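Pre-session check, two-arm bench, Rellcombe lab
Study: grasp recovery from human corrections (Skarnen)
Filled in Friday, before the first block. Item numbers follow the Orness sheet, so there are gaps.

**Power and stops**

- [x] 1. E-stop at operator seat tested, both arms drop to hold
- [x] 2. E-stop at door tested
- [ ] 4. Pendant battery above 50 percent. *Comment: 13 percent. Swapped, old one on charge.*
- [x] 5. Speed limit file loaded matches the one in the protocol

**Arms and grippers**

- [x] 6. Finger screws snug, left and right
- [x] 7. Wrist cables clear through full rotation. *Comment: right side loop brushes a bracket near the end of travel. Not rubbing through. Look again next month.*
- [x] 8. Grip force readback within limits
- [ ] 10. Left gripper zero. *Comment: off after restart, re-zeroed twice. Second one held. Logged under Szulc calibration.*

**Table and objects**

- [x] 11. Table cover flat, no folds under objects
- [x] 12. Objects from the current list only
- [x] 13. Blade items are the approved ones, edge checked by hand with glove on
- [x] 15. Nobody's hands past the table line while a gripper is closed on anything

**Method notes that affect safety**

The policy was retrained on 516 corrected grasps. In the June runs it let go early on thin, flat objects, mostly when they were picked up near one end. The retrained version regrips instead of releasing. Regrips swing the object more, so the keep-out line was moved back by 4 inches. Tape is down. Treat any regrip with a blade as a stop condition until the swing data is in.
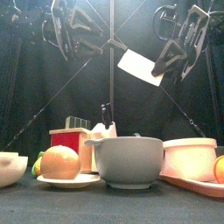 **Does a regrip count as a failed trial?**
It counts as a success if the object is placed within the time limit, and the regrip is logged in its own column. A drop at any height is a failure.

**Before leaving**

- [ ] 18. Grippers empty, arms parked
- [ ] 19. Blade items back in the locked drawer
- [ ] 20. Stop conditions copied to the trial log

Items 18 to 20 to be ticked at end of session.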